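Stokeo House Users' Group
Minutes of the meeting held in the ground floor room, July

Present: Manuela Sorrentino (Chair), Kai Kleinschmidt, Saodah Pangaribuan, Joana Quintela (minutes)
Apologies: Dorottya Halász

1. Minutes of the previous meeting
Agreed as a correct record, subject to one spelling correction under item 6.

2. Matters arising
The quotation from Vokside for carpet cleaning had been received under reference 1671. Mr Kleinschmidt was asked to query the call-out charge.

3. Tables and small storage
Ms Pangaribuan reported on the light wooden table and the two-level wire basket. Members considered whether the basket should stay on the table or go to the Tambunan room. It was noted that tall tumblers are better suited to the upper shelf and cups to the lower.

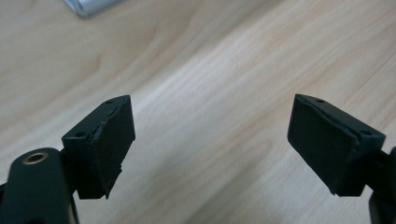
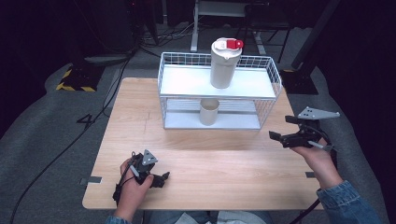
Item 3: wooden tabletop (first picture); table with wire basket, tumbler and cup (second picture).

RESOLVED: that the basket remain on the table until the next meeting, and that cups be returned to it by 7 p.m. each evening.
Ms Quintela asked that no abrasive cleaner be used on the wood. Agreed.
Action: SP to amend the room notice.

4. Any other business
Two spare keys are held by the Chair. Ms Halász had asked in writing for a coat hook near the door; deferred.

The meeting closed at 4.40 p.m.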